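Wood Strips, Striped Covers and Other Small Jobs
Motness Home Notes
Sunday, March 17, 2024

Most of the questions sent in over the winter were about small pieces of wood and about upholstery, so both are covered on this page. The tips are in no special order. The leftover ones from November are at the bottom.

Saving offcuts

Keep any strip longer than your hand. Thin strips make good shims, paint stirrers, spacers and glue spreaders. Anything shorter goes in the kindling box, unless it has been stained or varnished, in which case put it in the trash. Finished wood should not be burned indoors.

Store strips flat or standing nearly straight up. A strip left leaning at a low angle against a wall will take on a bend over a damp summer, and it will not come back. A length of gutter screwed to the wall makes a good rack. Cap the ends.

Write the kind of wood on one end in pencil. Once a piece is stained you will not be able to tell pine from poplar by looking at it.

Staining narrow pieces

Sand with the grain, 120 grit and then 180. Wipe off the dust with a barely damp rag and let the wood dry before you open the can.

End grain drinks stain and goes darker than the face. If you want the ends to match, sand them one grit finer than the rest. Stain the edges first and the wide face last, and wipe off the extra before it gets tacky. Two thin coats look better than one heavy one.

Let stained wood cure before it goes anywhere near fabric. The can may say overnight. In a cold garage I allow 3 days, and I test by pressing a white paper towel against the wood and looking for color. Lay rags out flat outdoors to dry before you throw them away. Oily rags wadded up in a bucket can catch fire without a match.

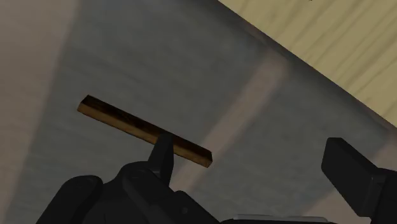
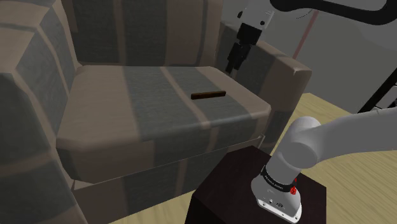 How do I get a wood stain mark out of a striped seat cushion?

Blot it first with a dry white cloth and find out what kind of stain it is. Water-based stain that is still wet will often lift with cool water and a drop of dish soap, blotted from the outside of the spot toward the middle. Oil-based stain needs mineral spirits on a cloth, with the window open, and only if the care tag allows solvents. Test under the cushion on both colors of the stripe. One color may hold while the other runs. If the mark has dried hard, take the cover to a cleaner.

Reading the care tag

Look under the seat cushion or on the bottom of the chair. W means water-based cleaner. S means solvent only. WS means you can use either. X means vacuum only, and that includes no damp cloths.

Do not machine wash a zip-off cover just because it has a zipper. On many cushions the zipper is there for filling the cushion at the factory. Striped covers are the worst to shrink, as the stripes will no longer line up with the ones on the back.

Vacuuming a chair

Use the upholstery tool and work along the stripes. Do the back, then the arms, then the seat. Pull the cushion out and use the crevice tool all the way around the deck. Flip the cushion when you put it back, if it is the same on both sides. I do ours every 9 weeks and mark it on the calendar by the furnace filter.

Leveling a chair that rocks

Check the floor before you blame the chair. Turn the chair a quarter turn and sit in it again. If the wobble stays in the same spot in the room, the floor is uneven. If it moves with the chair, one leg is short or a glide has come loose.

For a short leg, cut a shim from a thin strip and glue it on with the grain running the same way as the floorboards. Stick a felt pad over it. Add height to the short leg before you think about trimming the other 3.

Left over from November

Rub a dry bar of soap on a drawer runner that sticks.

A jar of mixed screws sorts faster on a muffin tin.

Label spare cabinet shelf pins with the room they came from.

The Levodau brush cleaner we asked about has not come back to the hardware store. Plain mineral spirits in a lidded jar does the same job. Let the sludge settle, pour the clear part off and use it again.

Next month: window screens and sticking doors.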